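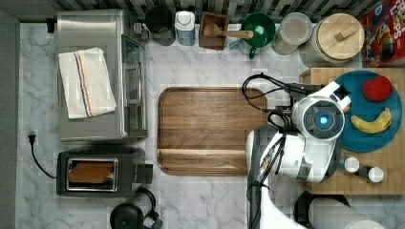
Ornham Housing Association
The annual electrical safety check of shared kitchens begins at Fosarside House on September 10, 2021, and continues at Trurton Court once Fosarside is complete. Details for residents follow in this thread.

Ornham Housing Association
Inspectors will test wall outlets, breakers and smoke alarms. Power to each kitchen will be off for up to 2 hours. Refrigerators should stay closed during that time. Please move medicines that must be kept cold to the staff refrigerator in the ground floor office.

Ornham Housing Association
Kitchens on the lower floors will be checked first, starting at 10 a.m. The laundry room is not part of this visit. It was tested in May and the certificate is posted beside the door.

Ornham Housing Association
Residents do not need to be home. Bedrooms will not be entered unless a resident has reported a fault there. In that case the office will call to agree on a time.

Ornham Housing Association
Between visits, we ask all households to observe the house rules on small appliances. Plug heating appliances directly into a wall outlet. Extension cords and power strips may not be used for them. Empty crumb trays weekly.

Ornham Housing Association
Any item with a split cord or a cracked plug should be taken out of use and handed in at the office. Appiah Electrical will collect these items for recycling at no charge to residents.

Ornham Housing Association
Several residents have asked whether the kitchen fee will change. It will not. The cost of the inspection is met from the building budget.

Ornham Housing Association
Questions may be sent to Kwame Adjei, Resident Services, through the message form on our website. Printed copies of this notice are available in the lobby of both buildings.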